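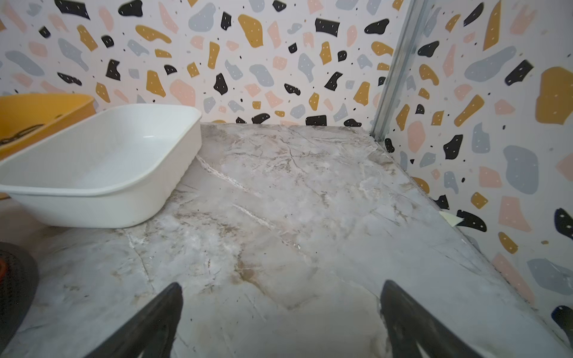 Abb. 3: Weiße Wanne und gelb-orangefarbener Kübel auf der Bodenplatte mit Marmormuster

5 Stellplatz einrichten und Bodenplatte reinigen

Dieser Abschnitt gilt für die Bodenplatte Baltholm mit Marmormuster und für die Behälter aus dem Set Wondden. Lesen Sie bitte zuerst alle Schritte durch, bevor Sie mit der Arbeit beginnen.

5.1 Was Sie brauchen

Weiße Kunststoffwanne, rechteckig
Kübel mit dickem Rand
Zwei weiche Tücher
Lauwarmes Wasser und ein mildes Spülmittel
Weiche Bürste für die Fugen

5.2 Platte reinigen

1. Nehmen Sie alle Behälter von der Platte herunter. Heben Sie die Behälter an und schieben Sie sie nicht über den Boden.

2. Entfernen Sie Staub und Sand mit der trockenen Bürste. Beginnen Sie hinten an der Wand und arbeiten Sie nach vorne.

3. Wischen Sie die Fläche mit einem gut ausgedrückten Tuch. Bräunliche Stellen in der Mitte der Platte lassen Sie 5 Minuten mit Spülmittel einweichen und wischen dann noch einmal.

4. Reinigen Sie die Fugen an der hinteren und an der rechten Kante extra. Dort setzt sich dunkler Schmutz ab, den man mit dem Tuch allein nicht erreicht.

5. Trocknen Sie alles mit dem zweiten Tuch ab.

VORSICHT: Verwenden Sie keine Scheuermilch, keine Stahlwolle und keinen Schaber. Die Oberfläche bekommt davon feine Kratzer, und diese können nicht mehr entfernt werden.

Hinweis: Graue Adern und wolkige Flecken gehören zum Muster der Platte. Ein heller Streifen, der schräg über die Adern läuft, ist dagegen meistens eine abgeriebene Stelle. Prüfen Sie das mit dem Fingernagel — wenn Sie eine Kante spüren, ist die Schicht beschädigt, und die Platte soll bei Gelegenheit getauscht werden (Bestellnummer 51, Ersatzteilliste Nembridge).

5.3 Behälter aufstellen

1. Stellen Sie zuerst den gelb-orangefarbenen Kübel in die hintere linke Ecke.

2. Stellen Sie danach die weiße Wanne vor den Kübel. Sie darf den unteren Teil des Kübels verdecken, der Rand des Kübels muss aber frei bleiben.

3. Lassen Sie die rechte Seite der Platte frei. Diese Fläche brauchen Sie später zum Abstellen und zum Wischen.

4. Kabel oder Gurte rollen Sie locker auf und legen sie auf den Boden des Kübels. Es soll nichts über den Rand hängen.

5. Die Wanne bleibt leer, bis die Einrichtung nach Abschnitt 6 abgeschlossen ist.

VORSICHT: Legen Sie keine nassen Gurte in den Kübel. Feuchtigkeit sammelt sich unten und trocknet dort sehr langsam.

5.4 Pflege der Wanne

Graue Schmierspuren an der Außenwand gehen mit Wasser und Spülmittel ab. Vergessen Sie nicht die Unterseite vom gerollten Rand — dort bleibt oft Staub hängen. Spülen Sie die Wanne mit klarem Wasser nach und stellen Sie sie zum Trocknen schräg an die Wand.

Ng Haushaltssysteme, Technische Dokumentation
Stand: 11. Mai 2026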